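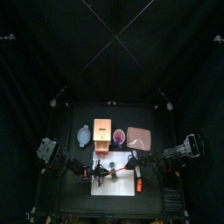

Slide 1. Both arms on the bench, red line between the grippers.

Okay, hello everybody, thanks for staying after lunch. I'm Jacqueline Hamel, I work on the two-arm bench at Kombridge, and I'm going to talk about fingers for the next 12 minutes. Fingers and cameras, but mostly fingers.

(Let them look at the slide for a bit. Point out the black walls, people always ask about lighting.)

So we had 2 finger sets to compare. One is the Nurnitz pair, which came with the arms, and the other is the Carré pair that Quentin Masson talked me into in April. Same arms, same controller, same board. I changed the fingers and left everything else alone, and yes, Quentin, I did redo the calibration!

We logged 221 grasps over 3 object groups: small blocks, household stuff with handles, and long skinny things. Blocks were boring. Both sets did fine and I'm skipping that chart unless somebody wants it at the end. The skinny things are where I spent most of my evenings, and that's the part I want to get to.

(Click. Don't rush this one.)
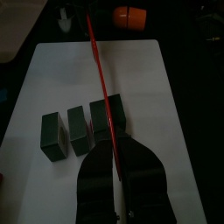 Slide 2. Wrist camera, with the red rod running down to the fingertips.

I love this view. The overhead camera is great for planning, but from up there I can't judge the last little bit of the approach at all. From the wrist I get the tips, the gap between them, and the blocks right behind, so I can see how much room I have before I bump something. The price is that the fingers eat up the bottom of the image, and a wider finger eats more of it. Stela Avram wants to mask them out. I'd like to keep them in, and we're still arguing (nicely).

Next up is the Pleltbridge controller, which Stela is bringing over so we can run the skinny group again with softer closing.

(If short on time, skip the controller bit and go straight to questions. Bernadette has the mic.)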